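Notebook, June – lip balm and cream blush trials, Ganderia refill line

Bench, 9:40 a.m.

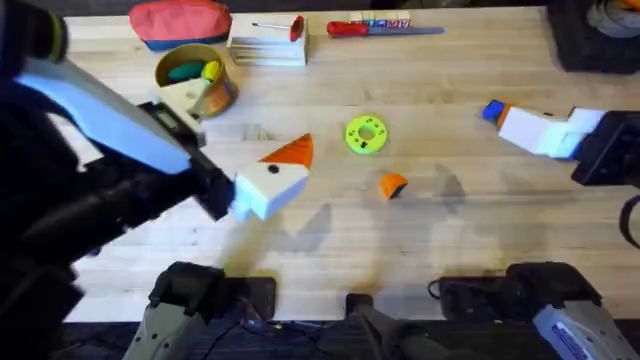

White block with the orange wedge, over the butcher-block top.

Picking up from the last batch of the tinted balm. Base B was still grainy on top after its rest in the cupboard. Smooth for the first few swipes, then sandy. I think the shea is cooling too slowly in the wide tins. The narrow tubes from the same pot are fine, which points the same way.

Plan for today:
Remelt what is left of base B and hold it hot for longer before pouring.
Pour half into chilled tins, half into tins at room temperature.
Start the cream blush in the Brekitz pans, two shades only.
Check the box inserts before Tahira sends them to print.

10:25

Remelt done. Held it until everything was clear and then gave it another 20 minutes. Stirred slowly, no whisk this time, as the whisk put air in it last time and the tops came out pitted. Added the vitamin E after taking it off the heat. Flavor oil last. I used the vanilla from the older bottle and it smells weaker than I remember. Write the open date on bottles, please. I have said this before and I am one of the people who forgets.

Poured the chilled tins first. They set fast and there is a small dip in the middle of each one. The room temperature tins are still soft at the edges as I write this. No judging until tomorrow.

11:15 – blush

Shade names are still working names. "Brick" and "Petal" on the labels for now. Skendness wants something softer for the June box but they have not sent anything, so these stay.

Petal: pigment wetted out in castor oil first, then milled by hand, then into the wax. Much better than adding it dry. No specks on the swatch paper. On the back of my hand it goes on sheer and builds up with a second layer. Bit of a white cast in the first layer. Could drop the titanium slightly, but then it may look too close to the balm tint, and subscribers will get both in the same box.

Brick: too stiff. I followed the sheet, and the sheet is for the old wax. The new one from Atinga sets harder. Went back and checked the pilot batch, which was also stiff, and somebody (me) had written "fine, a little firm" next to it. It is not fine. You have to dig at it with a fingertip. Will cut the wax next time and make up the difference with jojoba.

Pan fill: first two pans overfilled and ran down the side. Stop at the inner line. The Brekitz pans are shallower than the old ones even though they look the same from above. The old ones are in the gray bin, do not mix them.

12:50

Lunch. Washed up. The small silicone spatula is stained with Brick for good, I think. Moved it to the color-only jar.

1:30 – box numbers

Tahira Bhutto came down with the count for the June boxes. 2858 boxes confirmed. Of those, 1048 go out with the balm in a tin and the rest get the tube. The blush goes in every box. She also has 479 subscribers who asked for unscented on their profile form, and they need the plain balm, so that has to be a separate pour with a separate label. I had planned for fewer. We have enough base, but I am not sure we have enough plain lids. Ask her to check the shelf by the door before she orders.

Insert card: found two mistakes. The ingredients for the blush still list the old wax. The directions say "apply to lips and cheeks" and we have only cleared this shade range for cheeks. Marked both in red and gave the card back. She will send a new proof this afternoon.

She tried Petal and liked it. Tried Brick and asked if it was a pencil.

2:45

Wear test on Petal, my own arm plus face, one side with primer and one without. Applied at 11:40, so three hours and a bit now. Side with primer has held. Side without has faded near the nose and there is some color left on the cheekbone. No slip into the smile line on either side. Blots clean with a tissue. I want to repeat this outdoors on a warm day before saying anything about wear time on the card.

3:30

Second try at Brick, small pot only. Wax down by two parts, jojoba up by two. Poured into three pans. Already looks better at the edges, less of that pulled-away ring. Leave overnight, do the fingertip check first thing.

Also put 59 filled tubes from the last run through the cap check. All closed. A few have balm smeared on the thread under the cap. It wipes off, but it would look used to anyone opening a new one, so wipe every tube before the seal goes on. Adding it to the packing sheet.

4:20 – to do

Check chilled tins against room temperature tins, cut one of each down the middle
Brick second try, fingertip check and swatch
Petal with slightly less titanium, one small pot
Plain balm pour, after the lids are counted
New proof of insert card – read the whole thing, including the back
New bottle of vanilla
Return the heat gun to the other bench

Scale was reading high by a hair at the end of the day. Recalibrated, it came back to zero. If it drifts again, change the batteries before weighing any pigment.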